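The Town That Sells Its Water

By Cornel Bogdan

The road into Cârstea climbs for a long time before there is anything to see. Then the trees open and the village is there, a single street with a church at one end and the pump house at the other. The sign at the edge of town gives the population as 2,257. People who live there say the number is out of date, and that a lot of the houses are shut except in summer.

The pump house belongs to Prelus, the company that bottles the spring water. It is a low building with a tin roof and a loading dock on the side facing the river. Trucks start backing in before 5 in the morning. By the time the bakery opens, the first of them is on its way down to the depot at Akport, where the pallets are split up and sent to shops along the coast.

Nelu Pop has run the line for most of his working life. His father dug part of the trench for the first pipe, back when the water was sold in glass and the bottles came back in crates to be washed. Pop started in the washing room when he left school.

"It was the worst job in the building," he said. "Steam all day, and broken glass in the drains. I was glad when it closed."

The washing room closed when the plant switched to plastic. The change is still talked about in Cârstea, mostly by people who lost work over it. Glass needed washers, sorters and drivers who made the trip both ways. Plastic arrives as small, thick tubes the size of a finger, and a machine heats them and blows them into shape a few seconds before they are filled. Pop keeps a tube on his desk and hands it to visitors. It weighs next to nothing.

A bottle that light has its problems. Thin walls fold when they are stacked, and a pallet in the sun can lean over by the afternoon. The answer, used by bottlers everywhere, is to press grooves or ribs into the side. They stiffen the wall the way folds stiffen a sheet of paper. The pattern also gives the hand something to hold, and it lets a company make its bottle look a little different from the one beside it on the shelf.

Pop has opinions about caps as well. A cap has to turn easily for an old woman and stay shut when a child sits on the bag. The ridges are there for the fingers. Short caps came in some years ago and use less plastic, and he says the complaints lasted one winter and then stopped.

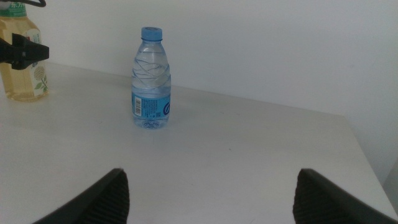
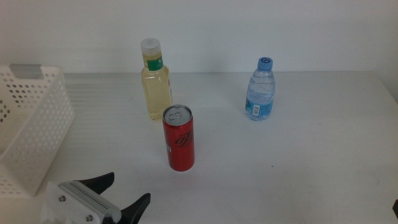
Bottled water, and some of what it shares a table with.

The spring itself is a disappointment to anyone expecting a waterfall. It comes out of a crack in the rock behind a locked steel door, in a room that smells of wet stone. Pop took me up there with a flashlight. The flow is steady through the year, he told me, and barely changes after heavy rain, which he takes as a sign that the water has been underground a long time. He does not claim that it cures anything. The old labels did, and a few of them hang framed in the office, promising help with the liver, the nerves and the skin.

People in the village drink it for free. There is a tap on the wall of the pump house, installed as part of the first agreement with the town, and in the evening there is usually a line at it. Most bring big jugs. A retired driver named only as "the Captain" by everyone present fills his own and then his neighbor's. I asked whether he ever bought the bottled kind. He looked at me for a while and said he had bought one once, at a train station.

The agreement is now up for renewal, and this is the reason the village has been in the news. Prelus wants to drill a second well, 60 meters from the first. The company says the new well would take pressure off the spring in dry years. Opponents say it would draw on the same water, and that the tap on the wall would be the first to feel it. Both sides have paid for studies. I read the two reports on the bus, and they agree on more than I was led to expect. They part ways over how fast the rock refills, a question that would take years of measuring to settle.

There is money in it, though less than outsiders tend to think. The town gets a fee for each truckload. It paid for the school roof and for the new bridge. Without it, the council would have to find the cost of street repairs somewhere else, and there are not many places to look.

The example that comes up most is Sturkberg, two valleys over. Sturkberg had a bottling plant too. It employed 100 people, and when the owner sold the brand, the filling moved to a larger site near the highway. The building is still there. So is the spring, which now runs into a ditch beside the parking lot. Some people in Cârstea bring this up as a reason to give Prelus what it wants. Others bring it up as proof that a company leaves when it likes, whatever it has been given.

Pop would not say how he plans to vote. He has a few years left before his pension, and a daughter who works in the lab testing samples from the line. When we came back down from the spring, the afternoon shift was arriving. He washed his hands, filled a tin cup from the tap on the wall, and went in to check the labels.

The vote is expected in January.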